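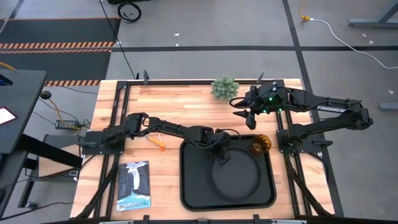 Sceptical thread on decor trays, after three people sent me the same Lurska article about how a tray "pulls a surface together."

1/ The claim: take whatever is lying around on a table, put a tray near it, and the mess turns into a "vignette." I have read this in 23 different places by now and I still don't buy it.

2/ A big black tray on butcher block looks good, I'll give them that. Dark on warm wood is hard to mess up. But the tray takes up a lot of table, and the table was the thing I wanted to use.

3/ Then there's the fake succulent. Pale green, spiky, never needs water. Salma Radwan says nobody can tell from across the room. Maybe, but I don't sit across the room from my own table.

4/ The amber ribbed glass I like. Is it a cup? A candle holder? Lurska would call it an "accent." Put a tea light in it or drink out of it, I don't care, but pick one.

5/ My real problem is everything that never makes it onto the tray. You style the plant and the glass, and a little orange tool still ends up lying on the wood beside it all. Every table I've lived with has had one of those. The article has 834 words on "grouping by height" and none on where the pens and cutters go.

6/ Hye-jin Yeon's rule is that a tray has to earn its spot: if you can't pick the whole thing up and move it in one go before dinner, lose it. I tried that for most of January. I moved it twice. The rest of the time we ate around it.

7/ Before anyone asks, no, I haven't tried the Jilano trays with the dividers. Tegan Tamihana has one and says the dividers fill up with receipts.

8/ Where I've landed for now – keep the glass, plant goes on a shelf, tray goes under the wet boots by the door. If someone has a tray that really does keep a table clear for more than a week, post it. I'd want to see day eight, though.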